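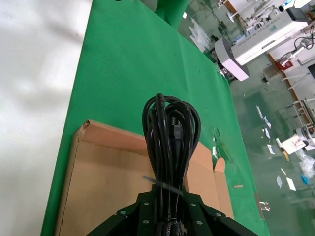

*Coiled black power cable, held with a cable tie.*

# Zallulik Colour Names

A list of 614 everyday colour names, gathered from paint tins, yarn labels and old seed catalogues! You'll find plain ones (brick, oatmeal) next to gems like "wet slate" and "Sunday custard".

## What's inside

- `names.csv`: name, hex value, source
- `notes.txt`: spelling variants, grey before gray

Hex values were matched by eye, so treat them as friendly guesses. We'd love to reach 1000, so please send more greens!

Last updated September 20, 2024

Home | Files | Issues | Wiki

12 comments · 3 shares

Contact Zallulik | Back to top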